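4. Sorting the small parts back into the Deltano tray

Do this section after every use, also when you only took out one or two parts. Small parts are easy to lose in bedding and carpet.

Before you begin

The tray should lie on a table. If you have no table free, a bed is possible, but spread the quilt as flat as you can. Folds hide parts.

CAUTION: Parts are small enough to swallow. Keep children and pets out of the room until step 6 is finished.

1. Put the tray down and open all compartments.

2. Collect the blue pieces first. They are the most numerous in set 3072 and they roll away from the tray quickly.

3. Pick up every circuit module by its body – never by the end with the contact pads. Grease from the fingers stays on the pads and makes a bad connection later.

4. Look over each module before you store it. If the pads are dirty, wipe them with a dry cloth and wait 15 minutes. 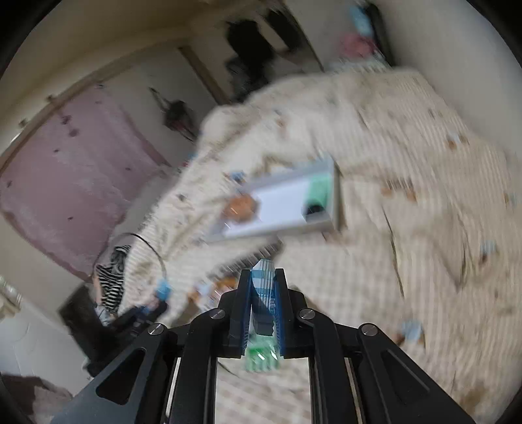

Do not press a module into a compartment when it does not go in easily. Turn it around and try again.

5. Lift the quilt at one corner and let it down slowly. Feel along the folds with a flat hand. Do not shake the quilt, the parts can fly over 20 inches.

6. Compare the content of the tray with the list on page 19. Close the lid only when the list is complete.

Note: If a part is missing, look also between the mattress and the bed frame. Spare parts can be ordered from Bredar, Belmonte Street, Drukidcombe. Please write the set number on your order – without it we cannot send the correct color.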